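# White tabletop shows every mark. How do you keep a work table clean?

Asked by **Keisha Mbeki** in Home Workshop > Tables and Benches

Hi all! I finally have a real project table after years of using the kitchen counter, and I love it so much I want to keep it nice. It's a Ladari, bright white top, and the light bounces off it so well that I can work until 10 at night with one lamp. Best thing I've bought for the house.

BUT. It's white, and I do messy stuff. So far I've got gray scuffs along the front, a faint ring from a glue cap, and one pencil line that I swear is part of the table now. I've tried dish soap and warm water, which got the scuffs to maybe half of what they were. I'm scared to go any harder and end up with a dull patch.

The corner is the busiest spot, where the white pole comes down at a slant, and I never know how to clean right up against it.

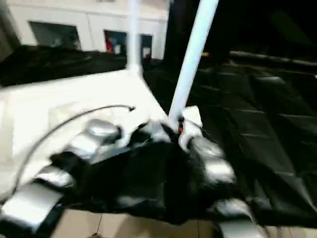 **Rok Stojanović** · 13 votes

Melamine sponge, damp, almost no pressure! I've had a white top for 4 years and this is all I use on scuffs. Wet the sponge, squeeze it out till it stops dripping, then go in small circles and wipe with a plain cloth right after. Test it underneath first. If your top is glossy it can take the shine down over time, so save it for marks that soap won't move.

For the pencil line try a white vinyl eraser before anything else. Sounds silly, works great. Brush the crumbs off and don't rub them in.

Glue ring depends on the glue. White school-type glue softens if you lay a warm wet rag over it for ten minutes, and then an old plastic card lifts it. Super glue is a different story, and I'd want to know what the top is made of before putting acetone anywhere near it.

For tight spots at the bottom of a pole or leg, wrap the cloth over a wooden chopstick. You can get right into the angle and it won't scratch. Cotton swabs are good for the last bit.

> **Keisha Mbeki:** The eraser worked!!! Pencil is completely gone. It's white glue so I'm doing the rag tonight.

**Johanna Hofstetter** · 4 votes

Get a mat. I fought with cleaners for a whole winter and then put down a gray cutting mat and a sheet of silicone for glue days, and I enjoy my table so much more now. You don't have to cover all of it, just the part where your hands are. Cut a notch in the silicone with scissors so it fits around the pole. It's soft, you can trim it a little at a time until it sits flat.

One thing to watch, lift the mat every couple of weeks. Grit gets under there and if you slide the mat around it'll scratch worse than what you were protecting it from. Also don't leave the same dark rubber thing sitting on white for months. I have a brown shadow from the feet of an old Turow lamp and nothing has touched it.

**Lejla Atanasov** · 0 votes

sand it with 800 and repaint, mine looks brand new

> **Rok Stojanović:** Please don't sand until you know what the surface is! If it's a thin layer over board you'll go straight through it.

> **Lejla Atanasov:** ok fair, mine was solid wood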